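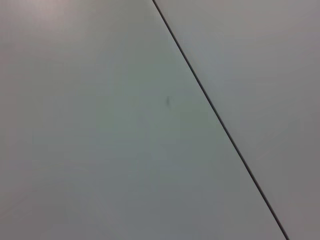
## Equipment planning: what goes into the second-cell request

The request for a second robot cell at Namberg goes to Vernstead in January. This item sets out what is in it, what was taken out, and which numbers are still open. Section leads who expect to share the cell should read the parts on work surfaces and on recurring costs, as both affect their own lines.

### Scope

The request covers one arm, one gripper with a wrist camera, a base frame, a tabletop, a controller cabinet, and the first year of spares. It does not cover a second vision computer. Rūta Juška measured the load on the existing unit during normal running and found enough room for a second camera stream, provided both cells are not retrained in the same shift. That restriction is written into the operating plan.

Guarding is also left out. The floor plan puts the new cell against the north wall, inside the area that is already fenced, and the existing gate and interlock serve both positions. Gunārs Rimkutė is redoing the risk assessment for two arms in one enclosure. If it calls for a divider, the divider will be charged to building works and will not come back to this budget.

### Work surfaces

The first cell's budget treated the table as furniture. It was ordered from the office catalog, charged to the wrong account, and left out of the maintenance plan. For the second cell the table is an equipment item with its own specification.

Three properties matter to us.

**Reflectance.** The wrist camera works close to the surface, often at a low angle. A glossy top returns the ceiling fixtures as bright patches, and the detection threshold then has to be set differently for different parts of the table. The specification asks for a matte finish in a pale, neutral gray. White was considered and dropped, as it leaves too little margin for our light-colored parts.

**Joints.** A top made from two panels is cheaper and easier to get through the door, but the joint between them reads as a strong dark line. An edge detector will find it every time. There are two ways to deal with this: place the joint outside the pick area, or map it once and mask it. Masking costs no money but must be repeated whenever the table or the camera mount is moved. The specification allows a two-panel top if the joint is kept clear of the pick area, and asks for a step height between panels that a fingertip can slide across without catching.

**Marks.** Small scuffs and specks show up well on a plain surface. At close range a dark mark can be large enough to pass the minimum-size filter and be reported as a part. Saulius Pētersons has added a background check at the start of each run, which compares the bare table with a stored reference and lists anything new. The operator then cleans the spot or accepts it into the reference. The check adds little to the start of a run, and the time is included in the throughput estimate.

We asked two suppliers to quote. Sproģis offers a single-piece top, made to order, with the longer delivery time. Flotovus offers a two-panel top from stock. Both quotes include mounting holes to our drawing. The Sproģis top is 1,337 euros delivered. The Flotovus top is 900 euros, to which we add our own labor for leveling the joint and checking it after the first month of use. The difference is 437 euros before labor.

The request names the Flotovus top. With the pick area set where Heino Adomaitis has drawn it, the joint falls in the strip used for parking trays, and the camera does not search there. If the pick area is enlarged later, the choice will need another look. Anyone with plans for larger trays should tell Heino before the drawing is frozen.

### Arm and gripper

The arm is the same model as in the first cell. A cheaper arm with similar reach was on the short list until the spares were priced. Using one model means one set of spare joints, one teach pendant on the shelf, and no second training course for the operators.

The gripper is also the same, with one change. The camera bracket on the first cell was made in our own shop and has been bent once. The new bracket is thicker and is located by two pins, so that it returns to the same position after removal. Calibration still has to be checked after each removal, but a full recalibration should be less frequent. The bracket drawing is finished, and a second piece will be made for the first cell at the same time.

### Recurring costs

Last year's request listed purchase costs in detail and running costs in one line. The finance office at Vernstead sent it back. The new request separates running costs as follows:

- Finger pads and cable sets, replaced on schedule
- Controller service contract, shared between both cells
- Surface cleaning and one replacement tabletop within the planning period
- Camera window cleaning and one spare window
- Operator hours for reference updates and calibration checks

The first cell logged 1,018 operating hours in the last planning year. The second is planned at the same level, for want of a better basis. Finger pads are the only item that scales closely with hours. The rest depend more on how often the cell is changed over from one product to another, and the changeover count is not well recorded. From this month the shift log has a column for it. Please fill it in even when the changeover is only a tray swap.

The replacement tabletop drew some discussion. A top does not wear out in the usual sense, and the current one could be kept in service with marks all over it as far as load and flatness are concerned. What changes is the effort needed to keep the background reference useful. Each accepted mark is a spot where the detector is told to ignore something, and a real part lying over it may be seen less reliably. We have put one replacement in the plan and will withdraw it if the log shows few accepted marks.

### Lighting

No new fixtures are requested. The overhead lights give soft, even light at the new position, with a gradual falloff toward the wall side. Rūta's preference is to correct this in software with a flat-field image taken at each camera pose used for searching. This requires the search poses to be fixed, and the operating plan allows 7 of them. If more poses are needed, a small lamp on the base frame is the fallback. Space for it is kept on the drawing and a spare fused outlet is included in the cabinet.

### Timing

The arm has the longest delivery time and sets the schedule. The frame and table should be ordered so that they arrive first, as leveling, anchoring and the initial reference images can be done with the first cell's camera on a hand stand. Cabinet wiring follows. The electrical contractor needs the final drawing before a date can be offered, and the final drawing needs the divider question settled. Gunārs expects to close that before the request is submitted.

The first cell will be stopped twice: once for the interlock wiring and once for the shared controller network. Both stops are planned outside main shifts. Production has asked that they not be combined, in order to keep a working fallback after each step.

### Still open

The price for the shared service contract is based on a verbal quote. A written one has been requested. The labor estimate for leveling the two-panel top comes from the frame assembly on the first cell and may be high. Freight for the arm is listed separately and carries no contingency.

Comments on the specification and the operating plan go to Demetrio Tejada, who holds the master copy. Changes to quantities should come with the account number to be charged. The draft is in the equipment planning folder, and the tabletop drawing is filed with it as a separate sheet.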